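Drandament Travel Boards > Mountains & Hills > Trip Talk

Laltora valley in September: go or wait?

ridgewalker_jo
Just back from 4 nights in Laltora and I'm still buzzing, so forgive the long post!

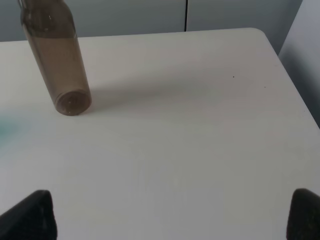 We came in from the Menzies side on the morning bus, which climbs through terraced barley and then pops out above the clouds at the pass. The sign up there says 2,677 meters and I believe it, my ears did too. The villages below are tiny and everyone seems to be related. We got waved into a kitchen for salt tea before we'd even found our guesthouse. Apple harvest was on, the river was this milky green color, and on the last evening there was singing in the lower village until well past midnight. Go in September if you possibly can!

mudboots
Lovely report, but I'd push back on the month. I did the same road in September and we sat behind a landslide for most of a day. The rains don't always read the calendar. Later is safer.

ridgewalker_jo
Fair, we did get one soggy afternoon (and a very slow stretch past the second bridge). But later on you miss the harvest, and to me that was half of it.

tinroof
Agree with mudboots on the road, agree with jo on everything else, ha. If you want a quieter version, walk over to Flerketti. It's the next valley east, 2 days on foot with a night at the herders' huts, and the weaving there is gorgeous. Narrow red and black bands, done on backstrap looms right on the porches.

palegoat
Is it really quieter? When I was there the one guesthouse was full and the owner's cousin had started building another.

tinroof
Quieter than Laltora, for sure. Call ahead though. And the path has 336 stone steps down at the end, my knees have not forgiven me.

palegoat
Steps I can handle. Does anyone know if you still need the permit for Flerketti? The office in Menzies told me yes, the checkpoint told me no.

mudboots
Get it anyway. They checked ours on the way out and not on the way in.

ridgewalker_jo
Same for us in Laltora, checked on the way out only. Bring photocopies, they keep one. Oh, and palegoat, if you go, please try the buckwheat pancakes with the green chili paste! I ate nearly my own weight in them and would get back on that bus tomorrow.

palegoat
Sold. Looking at bus times now.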